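3.2 Game materials and house rules

Mahjong was the most common table game in the clubs we visited. Of the 11 clubs in the Radthorpe and Dirnitz districts, only 3 had written rules. The rest relied on what older members remembered, and scoring could differ from one table to the next. Members in Dirnitz often used a short form of the game that they called Kotalar — it drops the flower tiles and ends after a single round. We treated Kotalar as a separate game in the analysis.

Circle tiles gave new players the least trouble. Most could read them at the first session, while the character tiles took longer to learn.
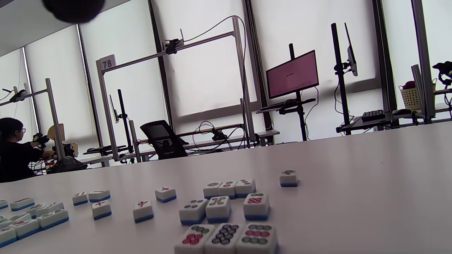 3.3 Survey of players

The survey was handed out in October and returned by 190 players. It asked how often they played, who had taught them, and whether they had changed clubs in the past year. Players who had learned from a relative were more likely to keep the scoring used at home, even when the club had its own. This was strongest in Radthorpe, where 40 players said they would leave a table if asked to score in a new way.

We also asked which tiles were hardest to tell apart. Answers varied with age and with the set used at the club. Older players named the bamboo tiles most often — many said the higher numbers looked alike at a distance. Following Qin, we grouped these answers by suit and left out the honor tiles. 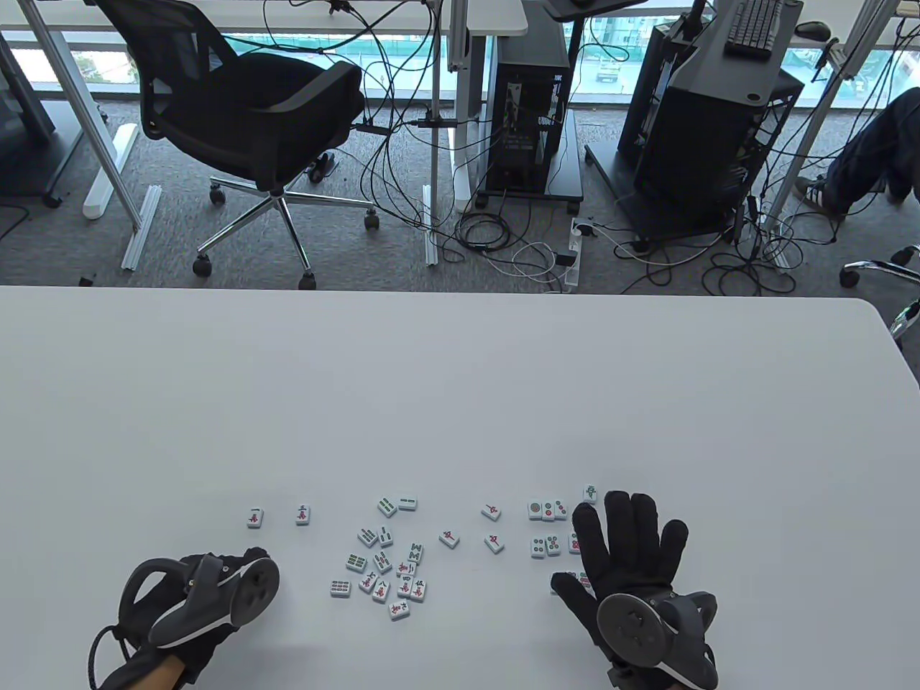 Figure 2. Mahjong tiles spread on a white table, with bamboo and red character markings.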